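Opening Up the Old Tower - talk for the Stamstead Repair Evening
Speaker notes, Yolandi Oosthuizen

Before I start: lights up at the front, lid off the tower, side panel leaning against the table leg where I won't kick it like last time. Water. Reading glasses!

Welcome

Hello everyone, and thank you for coming out on a Thursday when I know perfectly well there is a choir rehearsal across the road and you could be singing. Say hello to the Nirkdale people, who have come the farthest. Ask who has ever taken the side off a computer. Wait for hands. Then ask who wanted to and was too scared, and wait a bit longer, as those are the people I am really talking to tonight.

Tell the Mekel story here. Mekel was my first desktop (yes, I named it, and I named the one after it Fan, for reasons you could hear from the kitchen). I owned Mekel for years before I ever looked inside, and when I finally did I sat on the carpet with a flashlight and felt as if I had been let into the back room of a shop. Don't let this run on. It always runs on.

Getting in safely

Power off, cord out of the wall, then press the power button once more for good measure. Touch bare metal on the case before you touch anything else, and keep doing it as you go. Lay the tower on its side on a table, with a folded towel under it if you love the table. A muffin tin is the best thing I know for screws. Take a photo before you unplug anything, and then take another from a different angle, and you will thank yourself at bedtime.

Finding your way around

Next slide. Give them a moment with it, people like to look before they listen.

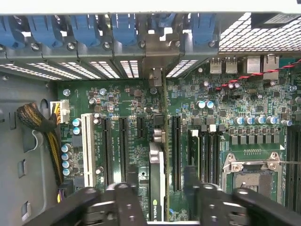 Slide 2: The expansion slots, with the rear ports alongside

Start with the slots, because they are the friendliest part. Point to the blue plastic retainers. On a lot of machines the pieces like this can be worked with your fingers, but look for screws as well before you pull on anything, and there are screws along the lip in this one. The covers with the little holes fill the places where no card goes. Then point to the card bracket between two of the covers. When a card comes out, its bracket comes with it, and that is why we undo the fastening first and lift second. Say that twice, slowly.

Move on to the cables. I want them to notice the braided sleeving, the black and gold, and how it keeps a whole bunch of wires together until they fan out to the white power connector. Most connectors of this sort have a small latch. Find the latch, squeeze it, and pull on the plastic and never on the wires. If it won't budge, stop and have a cookie and come back to it.

Somebody will ask about the tiny printing on the board. Use AUX_PWR as the one to read out, and explain that AUX is short for auxiliary. The labels are there for people like us as much as for the factory, and you can look up nearly all of them in the manual for the board.

Cleaning

Short bursts of canned air, can upright, and hold any fan still with a finger while you do it. Mesh and vents first, then the corners. No household vacuum inside the case, please. Soft paintbrush for anything stubborn. Mention that my own brush came out of a watercolor set and has never seen a drop of paint.

Putting it back

Everything in reverse, using the photos. Check that no cable is resting where a fan can catch it. Side panel on, cord in, and then the long breath before you press the button.

Questions

Leave plenty of time. If it's quiet, ask what they have at home in the closet. Handouts are by the door, and the tables at the back are free for anyone who brought a machine along.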